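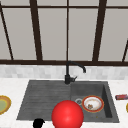
One tester wrote back after the first week that the pack had been easy to load but the sink tasks were harder than the product page made them sound, and asked for a card that says what is in it before anyone pays. Fair request. The text below replaces the old page.

Kirnex Kitchen Pack, data card
Last edited 17th July

What you get

The pack is a paid set of simulated kitchen episodes for training and testing household robot policies. It comes with the scene files, the recorded episodes and a small replay tool called Wolunix. All images are rendered. No real kitchen was filmed.

Episodes are grouped into 5 task families. The sink family is the one most buyers ask about – dishes, a basin, a faucet and a window behind it. The robot's hand is drawn as a simple glossy sphere in these renders, so don't use them to train a hand detector.

Views

Camera direction changes within an episode. Some views look down into the sink and some look up at the window, with little or nothing of the work area in them. We left those in. If your policy needs the basin in sight, filter on the view_target field.

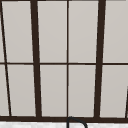
Sink family, upward view: window panes and the top of the faucet spout.

Window glass is flat gray in the sink scene, with no outdoor view. Buyers who want a background can swap the glass material in the scene file.

Layout

scenes/ – scene files
episodes/ – recordings, one folder per episode
meta/ – task names, view_target, success flag
tools/ – Wolunix and its settings

Known problems

Loading the full pack takes nearly 25 minutes on our office machine.
The success flag was missing from 3 episodes in the February release. Fixed in this one.
Wolunix skips the last step of an episode when playback runs at 4 times speed.

License and support

One license covers one team. Resale of the episodes is not allowed – trained models are yours to keep. Report faults through the Brandura support page and include the episode folder name.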